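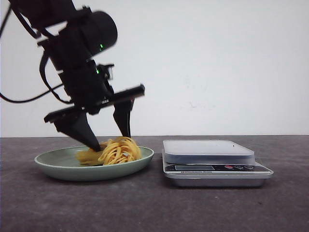 Weighing out your noodles

I do this on a flat bit of worktop, with the plate on the left and the scale to its right.

1. Put the tray on the scale, switch on and wait for zero.

2. Lift a clump of noodles off the plate and lower it onto the tray. Don't fling it (I have, and it slides!).

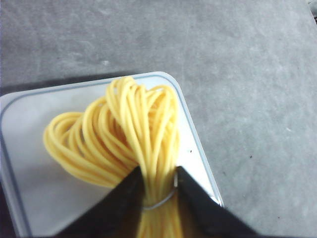 3. Tuck in any loops hanging over the rim, then read the weight. I stop at 151 g, but suit yourself.

Note: if the number keeps wandering, wait 5 seconds and look again.

4. Leave the plate where it is until you've written the weight down.
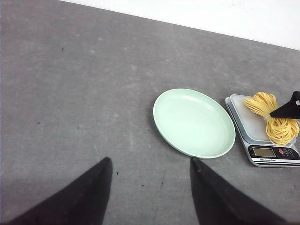 Plate empty, noodles on the scale.

Caution: keep sauce off the scale's buttons.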